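Calibrating the hand-held grippers before a recording session
Flerkgate Robotics Club build notes, section 4
Last revised 29/09/2020

Applies to both grippers of the Gatero pair and to anyone using them for the manipulation project. Read section 3 (charging and storage) first. Allow 10 minutes for the full procedure once you have done it a couple of times. New members should expect longer.

What you need

- Both grippers, left and right, from the same case. Do not mix pairs.
- The flat marker board
- Head camera and strap
- The chest unit with its cable
- A steel rule and a 2 mm hex key
- A laptop with the Solanki scripts installed, current branch

1. Check the jaws

Open and close each gripper by hand, with the power off. Travel should be even from end to end. If one finger lags the other, the linkage screw has backed out; nip it up with the 2 mm key and try again. Stop as soon as the lag is gone. The insert is a moulded part and an overtightened screw will pull it out of the body.

Wipe the finger pads with a dry cloth. Isopropyl leaves them tacky for a while and the first few grasps will read wrong.

2. Check the markers

Every printed marker must be flat, matte and unscratched. Lift a corner gently with a fingernail. If it moves, reprint and replace the whole panel. Re-gluing one corner puts a bow in the sheet, and the pose estimate will drift as the gripper turns.

Measure one printed square with the steel rule and compare it with the value in markers.yaml. Office printers like to scale to fit, and a sheet printed at 92 per cent looks perfectly normal until the depth figures come back wrong.

3. Cable up

Put the chest unit on first, then the head camera, then pick up the grippers. Run the long cable away from your walking line. Leave enough slack to turn a full circle in both directions without tugging.

Tighten the head strap until the camera doesn't shift when you nod. Fringe and glasses frames can both creep into the top of the view, so look at the preview before going further.

4. Run the board pass

A second person holds the marker board upright in front of the body, square to the wearer. Start the script:

calibrate --pair gatero --mode board

The wearer stands still and moves each gripper slowly through the view, left then right. The counter climbs as poses are accepted. The pass closes at 73 accepted poses. If the counter stalls, the usual culprits are glare on the board or moving too fast. Tilt the board slightly away from the lights and slow down.

Do not set the board on a bench for this step. It needs to be at chest height.

5. Run the paired pass

With the board put away, hold both grippers out at waist height with the jaws facing forward and look down at them. Both marker panels must be inside the head view at once.

calibrate --pair gatero --mode paired

Bring the grippers together, then apart, then rotate each wrist in turn. Keep your elbows loose. Locked elbows give a very narrow spread of angles and the solver will return a result that passes but doesn't hold up at full reach.

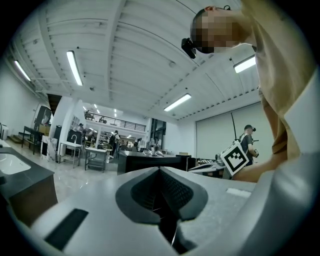
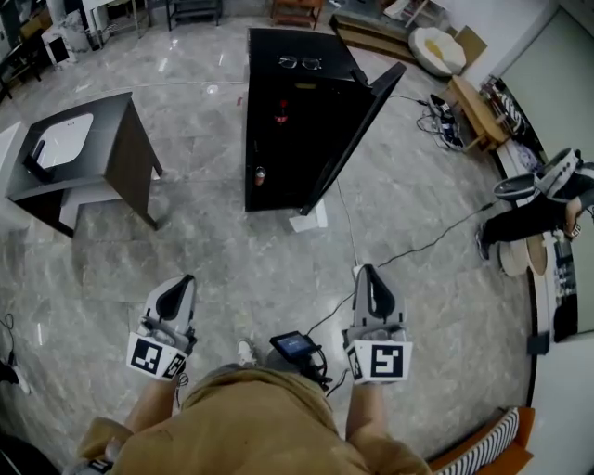 6. Read the result

The script prints one residual for each gripper and one for the pair. Write all three in the session log with the pair name and the wearer's initials.

If either single residual is over the limit in the config file, repeat step 4 for that side only. If the singles are fine and the pair figure is high, repeat step 5. A high pair figure two times running generally means the head strap has slipped, so go back to step 3 and redo everything from there.

Don't average results from separate passes. The last complete pass is the one that counts.

7. Recording

Calibration stays valid until the head camera comes off, a marker panel is changed or a gripper is dropped. A dropped gripper gets a full recalibration even if there is no visible damage.

Begin each take with the jaws fully open and hold still until you hear the tone. End it the same way. Takes without a clean start are rejected by the import script, and the operator won't know until the files are copied across.

Known problems

Counter stays at zero: wrong marker family selected. The Wakimthorpe regional kit uses a different set from ours and its config was merged by mistake last December. Check the family line in markers.yaml.

Left and right swapped in playback: grippers paired in the wrong order. Power both off, then switch on the left first.

Preview freezes when you turn: cable fault, nearly always at the chest connector. Swap the cable and tag the old one.

Section 5 covers file naming and upload.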